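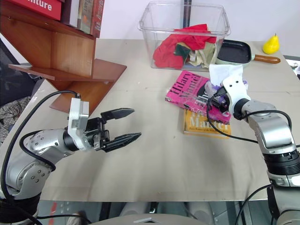 Rellel Robotics – Bench Support Group – list archive

Re: [bench] left gripper drops out when the wrist rolls
Posted 30 Jun 2026 by Latifa Chraibi

Selam, everyone,

Quick one before I lose the bench to the Stokmont people. Left side is back up. Long version below, skip to the bottom if you only want the settings.

Selamawit Kassa wrote:

> Left gripper on the two-arm table cell is dropping out again. Same
> as January I think but worse. It's fine parked, fine opening and
> closing, then I roll the wrist toward the shelf side and the
> gripper goes offline. Controller says "tool comm lost", arm keeps
> going, fingers stay wherever they were. Power cycle brings it back
> until the next big roll.
>
> Things I tried: reseated the plug at the wrist. Swapped the tool
> power setting and swapped it back. Reloaded the Trolel config from
> the share. No change from any of it.
>
> Right arm never does this. Is the cable on the left shorter or is
> it just routed different? I don't want to pull the bracket off
> without somebody who has done it before.
>
> Also – do we still have the torque numbers for the wrist bracket?
> The sheet in the drawer is for the old Bettencourt mount and the
> holes don't match.
>
> Selamawit

OK so. Answers, not in order.

Cable. Same length both sides, I laid the spare next to each one. Routing is different, yes. On the left it comes off the lower joint, loops up over the top of the forearm and into the white bracket at the wrist. On the right it starts from the upper joint and goes across to the gripper, then dips down on the outside. So the left one has all its slack in that one loop and if somebody pulls the loop tight to make it look neat, there's nothing left for the wrist. Somebody had pulled it tight. There was a second strap on it that isn't in our build notes. Not asking who.

I cut the extra strap and fed slack back toward the wrist. Loop stands up higher than it did, please leave it like that. Looks messy. It's meant to.

Connector. This was the other half of it. Latch on the cable side was cracked on one ear, so it clicks and feels seated but you can rock it with a fingernail. That's why reseating did nothing for you. New pigtail from the spares box, 224 mm, the longer of the two kinds we stock. Don't use the short ones on this arm, they reach when the wrist is straight and thats the only time they reach. I put the short ones in a bag marked RIGHT ONLY.

Bracket. Had it off and back on. Not hard but do it in this order:

- arm in the service pose, gripper open, tool power off at the controller. Off, not just disabled
- unplug at the wrist first, then undo the strap nearest the wrist. Leave the far one alone
- hold the gripper with your other hand, it's heavier than you think and it hangs off the plug if you let it
- back the screws out a little each, going across, not around
- wipe both faces. Ours had old threadlock crumbs all over the mating face, could be part of why it sat crooked
- going back on: finger tight all of them, check the gap by eye, then torque going across again

Torque sheet: you're right, the one in the drawer is the wrong one. I threw it out. The right one is in the Trolel folder under mounts and I'll print it and tape it inside the cabinet door. Didn't want to type the numbers in here and have a typo in them, see every email I've ever sent.

Finger check. With the bracket straight the gripper centers fine. Before, closed fingers were landing 2 mm off where the config thought they were, which explains the complaint about thin things (paperback covers, tissue) slipping out on the left but not the right. I re-ran tool calibration on the left only. Right I didn't touch, it was within limits and I wasn't going to open that up today.

Test. Left arm ran 200 open/close cycles with a full wrist roll each way in between. No comm loss. Then both arms together over the usual table stuff. The right one had its gripper down on the Mantel paperbacks and the left sat open over the middle while I watched the loop. Clears the forearm in that pose. I haven't tried it reaching right in under the shelf unit, where the bottom plank comes out over the table. That's the one I'm least sure of, a taller loop could catch on the plank. If you're on the bench before me, do that one SLOW, hand on the stop, and tell me what it does.

Settings, for whoever skipped down:

- left tool config: use the file ending in 19, nothing older
- tool comm timeout: back to default. Somebody had stretched it out and that was hiding the fault, the arm just waited instead of complaining
- wrist roll soft limit on the left: pulled in a bit on both sides for now. Will open it again once the shelf test is done
- right arm: no changes

Still open:

The left straps are the thin kind and they bite into the cable jacket. I want the wide fabric ones like we have on the Stokmont cell. Ordered, no date yet. Until then, check under the strap when you start up. If the jacket looks pinched loosen it one notch and write it in the log.

Log. Please write in it. Last three entries for this cell are all me. If you changed the timeout that's fine, I'd have maybe done the same thing on a bad day, but a line in the log would have saved me most of the morning.

Spares: one long pigtail left after this. Two short. No spare bracket at all, so don't drop it.

And Selamawit – good call not pulling it solo. Next time it's off I'll grab you and you can do the screws, should be when the wide straps come in. Bring the small torque driver back from the Bettencourt room if you're over there, I used the big one and it's awkward in that gap.

Got to run, they're at the door with a cart

Latifa

PS the printed startup card for this cell still says to home the right arm first. Either order is ok now, has been since the last controller update. Will fix the card.

Recent on this list:
Stokmont cell: wide cable straps, where to put them
Trolel config share – please stop saving to the root folder
Tool comm lost, left arm (January thread)
Bettencourt mount: old torque sheet withdrawn
Who has the small torque driver

Contact the list owner | © Rellel Robotics Bench Support Group | Back to top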